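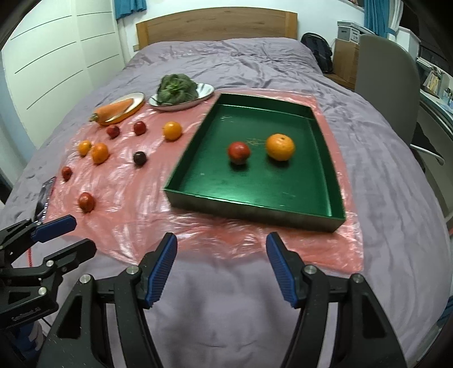
Porque é que a fruta miúda se deve separar antes de ir para a taça?

Porque amadurece a ritmos diferentes e uma peça demasiado madura estraga depressa as que lhe tocam. Separada em pequenos grupos, dura mais e vê-se logo o que convém comer primeiro.

Foi assim que começou a minha conversa com Mercedes Muñoz, e começou bem, porque ela respondeu sem levantar os olhos das tangerinas. Mercedes escreve há anos sobre fruta em casa, primeiro num boletim de bairro e agora na Matei, a pequena revista de cozinha onde a sua coluna ocupa a última página. Eu lia-a de trás para a frente, como muita gente. Quando lhe pedi uma entrevista, marcou-me encontro à hora a que chega das compras e avisou que ia estar de mãos ocupadas.

"Falo melhor com uma laranja na mão", disse-me à porta, e foi buscar o plástico.

O método dela é de uma simplicidade que dá vontade de ir a correr para casa experimentar. Estende um plástico sobre uma superfície larga (a mesa, a bancada, a cama quando a mesa está cheia), despeja tudo e deixa a fruta espalhar-se. Só depois traz os tabuleiros.

"Uma superfície mole é uma maravilha", explica. "A fruta não bate. Na bancada de pedra um tomate maduro que rola e cai de lado já fica marcado, a gente não vê nada nesse dia e dois dias depois tem ali uma mancha. Em cima de um edredão, com um plástico por baixo, fica onde a pusermos. E se o plástico estiver amarrotado, melhor! As pregas seguram as peças."

Pergunto-lhe se não tem medo das nódoas. Ri-se. "Para isso é que está lá o plástico. Sacode-se na varanda, passa-se um pano, dobra-se, e está pronto para a próxima."

## O tabuleiro antes da taça

Mercedes tem uma opinião firme sobre recipientes e eu saí de lá convertido. As taças fundas, diz ela, são lindas em fotografia e péssimas para a fruta. O que está no fundo esquece-se. Prefere os tabuleiros baixos, retangulares, de fundo liso, e gosta deles com cor.

"O verde é o meu favorito. Ponha um fruto vermelho e um cor de laranja num tabuleiro verde e diga-me se não lhe apetece comer os dois. É uma coisa quase infantil, eu sei, mas em casa com crianças resulta, e em casa sem crianças também!"

O tabuleiro dela de todos os dias é da Rarnell, comprado numa liquidação, e já está riscado do uso. Não o troca por nada. A filha de uma amiga, Luminița Ene, ofereceu-lhe um novo no Natal e esse ficou para as visitas. Perguntei-lhe se há um número certo de peças por tabuleiro.

"Poucas. As que se veem todas de uma vez. Se tenho de levantar uma para descobrir outra, há peças a mais. E que não fiquem apertadas, o ar tem de passar."

E o que vai junto com quê? Aqui a conversa animou-se a sério, porque é o assunto de que ela mais gosta e sobre o qual recebe mais cartas. A coluna sobre tomates e citrinos trouxe-lhe 968 mensagens, muitas delas a protestar.

"As pessoas zangam-se com o tomate. Há quem o ponha no frigorífico assim que chega e há quem ache isso um crime. Eu digo sempre o mesmo: se ainda não está maduro, cá fora, à temperatura da casa, longe do sol direto. Se já está no ponto e não vai ser comido nesse dia, pode ir para o frio, e tira-se um bocado antes de servir para lhe voltar o sabor. O tomate-cereja é o mais tolerante de todos. Aguenta bem na bancada, e é tão bonito que faz pena escondê-lo."

Quanto aos citrinos, a recomendação é ainda mais descansada. Tangerinas e laranjas pequenas aguentam dias à temperatura ambiente e semanas no frio, desde que a casca esteja sã. Mercedes pega-lhes uma a uma e olha sempre para o mesmo sítio, a zona do pé.

"É por ali que o bolor entra. Uma pintinha escura e seca não tem mal nenhum, é só onde a fruta estava presa. Mole é que não pode estar. Carrego com o polegar, de leve, e fico a saber tudo."

Experimentei. Ela tem razão: percebe-se logo.

## Os fios, os pés e as folhas

Há um pormenor que eu nunca tinha lido em lado nenhum e que ocupa Mercedes durante uns bons cinco minutos, que é o dos restos. Fiapos de rede, pés secos, folhinhas, pedaços de etiqueta. A fruta vem em redes e em sacos, e tudo isso larga fios.

"Primeiro arruma-se, depois limpa-se. Se eu for apanhar cada fio enquanto separo, nunca mais acabo. Deixo cair tudo no tabuleiro ou no plástico e no fim passo a mão. O Grigore acha isto uma desordem."

O Grigore é Grigore Lazăr, que divide com ela a secção na revista e prepara as receitas. Telefonámos-lhe a meio da tarde para tirar uma dúvida sobre romãs e ficámos a falar bastante mais do que a dúvida pedia. Ele separa por receita, ela separa por maturação, e discordam sobre isto com um prazer que se ouve do outro lado da linha.

"Ela faz grupos que não servem para cozinhar nada", queixou-se ele. "Eu quero os tomates todos juntos, os citrinos todos juntos."

"E eu quero comer hoje o que tem de ser comido hoje", respondeu Mercedes, já a passar-me uma tangerina.

A dúvida das romãs, já agora, era esta: as pequenas confundem-se à distância com um tomate grande, sobretudo quando a casca está um pouco manchada e a coroa ficou virada para baixo. Grigore aconselha o peso. Uma romã boa é sempre mais pesada do que parece e a casca é dura e seca ao toque. O tomate cede. Parece óbvio quando se tem os dois na mão, mas no fundo de um saco, ao fim do dia, já me enganei.

## Um jogo de cores

Quis saber de onde lhe vem este gosto. Mercedes cresceu por cima de uma frutaria, a Telix, que já fechou, e em pequena deixavam-na compor a montra.

"Davam-me o que sobrava, a fruta miúda que ninguém levava ao quilo. Tomates pequenos, tangerinas, ameixas. Eu punha os vermelhos escuros de um lado e ia clareando até ao laranja. Ficava horas naquilo. O dono não me pagava, mas deixava-me comer o que quisesse, e eu achava o negócio ótimo!"

Ainda hoje o faz, e é contagiante. Enquanto conversávamos, ia dispondo as peças por tons, mudava uma de lugar, recuava um passo, voltava. O vermelho fechado junto do laranja vivo é a combinação a que regressa sempre. Diz que qualquer pessoa consegue, que não é preciso jeito, e que o único erro é querer simetria.

"Ponha o tabuleiro um bocadinho de esguelha. A sério! Direito parece uma gaveta. De esguelha parece que alguém acabou de o pousar e que se pode tirar."

Em maio vai ensinar isto a um grupo no espaço Arby, numa sessão de manhã, com lugar para 10 pessoas. Quem trata das inscrições é Maricica Barbu, que me pediu para escrever aqui que cada participante deve levar um tabuleiro baixo e um saco de fruta variada, de tamanhos diferentes, sem lavar. Perguntei porquê sem lavar.

"A água fica na casca e na zona do pé", diz Mercedes. "Lava-se na hora de comer. Se a fruta vier com terra, limpa-se com um pano seco e chega."

## O que fazer com o que sobra

Há sempre duas ou três peças que não entram em grupo nenhum: a tangerina já encarquilhada, o tomate que rachou. Mercedes junta-as num canto do plástico e decide no fim. Os tomates rachados vão para uma frigideira com azeite e alho nessa mesma noite. As tangerinas secas espreme-as, e guarda a casca das que têm bom aspeto para perfumar o açúcar.

"Corto a casca em tiras, deixo secar num prato e meto no frasco do açúcar. Uma semana depois abre-se a tampa e é uma alegria. Para chá, para bolos, para as panquecas. Mas a casca tem de ser bem lavada antes, e bem seca."

Já de saída perguntei-lhe pela única regra que não quebra. Pensou um bocado, com o tabuleiro nas mãos.

"Olhar para a fruta todos os dias. Dois segundos, quando se passa. Quem olha tira a tempo a que está a ir, e as outras ficam salvas. O resto, a cor, o tabuleiro, isso é para eu me divertir."

Levei para casa um saco com tomates-cereja e duas tangerinas que ela declarou serem para comer até à noite. Comi-as no comboio. Cheguei com os tomates, estendi um plástico em cima da cama, fui buscar o tabuleiro mais baixo que tinha e fiquei ali um bom quarto de hora a trocar-lhes os lugares.

*Entrevista de Fares Hamdan. As inscrições para a sessão de maio fazem-se ao balcão do Arby, com Maricica Barbu.*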